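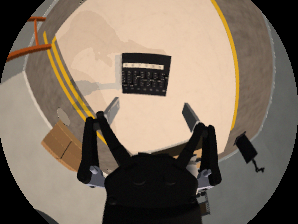
Sim, Greiferkamera: offene Finger vor dem schwarzen Tastengerät, runder Tisch.

11/06/2021

Fernsteuerung in der Simulation, Aufgabe »Tastengerät greifen«. Seit März liegen 213 Vorführungen vor, heute 21 dazu, davon 11 brauchbar. Der Rest: zu früh geschlossen oder am Gerät vorbei.

Provley will 600 und meint, dann laufe es von selbst. Glaube ich vorerst nicht. Wir machen alle denselben Bogen von rechts, und genau den wird das Netz lernen – ob das Gerät dann noch da liegt oder nicht.

Zum Bild: Fisheye und niedrige Auflösung, die Tasten verschwimmen. Zum Greifen mag das reichen, für einen gezielten Tastendruck sehe ich schwarz. Das Gerät ist außerdem flach, Tiefe schätze ich beim Steuern nur am Schatten. Wie Vokomano daraus eine saubere Höhe lernen soll, hat mir noch keiner gezeigt.

Offen:
– Startlage des Geräts stärker streuen, auch drehen
– Fehlversuche behalten, getrennt ablegen
– Verzögerung der Steuerung messen, fühlt sich zäh an
– Vergleich mit Handführung am echten Arm, vorher keine Zahlen an Skulitz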